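Trarnasmont opens clothing and bedding room for newly arrived families in Zostville

ZOSTVILLE, May – The housing association Trarnasmont has opened a clothing and bedding room on the second floor of its building on Hanrahan Street. Families who move into an empty apartment can now receive sorted clothes, blankets and bed sheets in one visit. Until this spring they had to ask at three different addresses.

Sorting is done on a bed, at a height where people can work without bending to the floor.
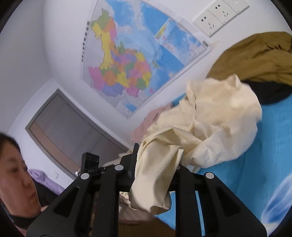
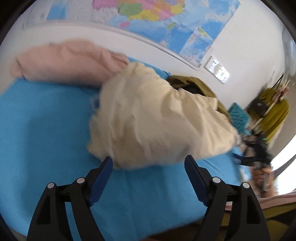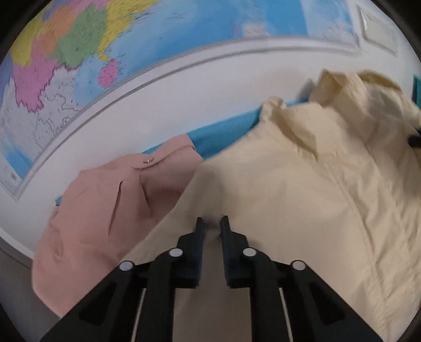 Cream-colored fabric during sorting at the Hanrahan Street room, Zostville. Photos: Trarnasmont.

The new service started as a small collection in the entrance hall of the association. In its first season it received 341 bags, and many of them stayed closed for weeks, as there was no place where the contents could be spread out and looked at. With the room on the second floor this problem is solved. Every bag is opened on the same day it arrives, and the pieces are separated by size and by season before they go to the shelves.

"A family who comes to us has usually spent the whole day with papers and keys," said Everaldo Holanda, director of housing services at Trarnasmont. "In the evening they need a blanket and a sweater that fits. They do not need a bag in which they must search. We wanted that the things are ready when the people are ready."

The association decided to sort on a bed after a trial with ordinary tables. Large pieces such as coats and duvets slid from the tables and had to be picked up again and again. On a mattress with a fitted sheet they stay where they are put, and a stain or an open seam is easier to find when the cloth is laid flat.

Each piece is checked in the same order: first the collar, then the seams and the closures, and at the end the pockets. Clothes that need a small repair go to the sewing evening in the same building. Pieces which cannot be repaired are cut and given to a local workshop as cleaning cloths. Bed sheets are folded in sets, with the size written on a paper band.

Since the collection began, 1322 pieces of clothing and bedding have been given to residents. The shelves have space for 400 folded pieces at one time, and almost 20 households are expected each month during the summer, when most of the leases in Zostville begin.

"I have sorted clothes in my own family for many years, so I thought I knew how to do it," said Consolacion Quiambao, who coordinates the room. "But here we receive the winter coat of one person and the summer blanket of another in the same bag. You learn to open everything and to decide slowly. A good coat should not be folded with a damp towel, this is my first rule for every new helper."

The furniture store Okent has paid for the shelves and for two sets of washable mattress covers. The rent of the room is carried by the association until the end of next year.

Donations are accepted in the mornings from 9 to 11:30. Clothes and bedding must be washed and completely dry. At this moment the room is looking especially for:

Rain jackets in children's sizes
Fitted sheets for single beds
Light blankets
Backpacks with working zippers

Pillows, shoes and electric blankets cannot be accepted. People who wish to bring more than five bags are asked to call first, so that there is enough space in the corridor.

Residents can visit the room by appointment, also in the early evening. No proof of income is asked – a copy of the lease is enough.

About Trarnasmont
Trarnasmont is a nonprofit housing association in Zostville. It manages apartments for families and single tenants and offers practical help in the first months after a move.

Press contact
Everaldo Holanda, Trarnasmont, Hanrahan Street, Zostville
Visits for journalists are possible on request.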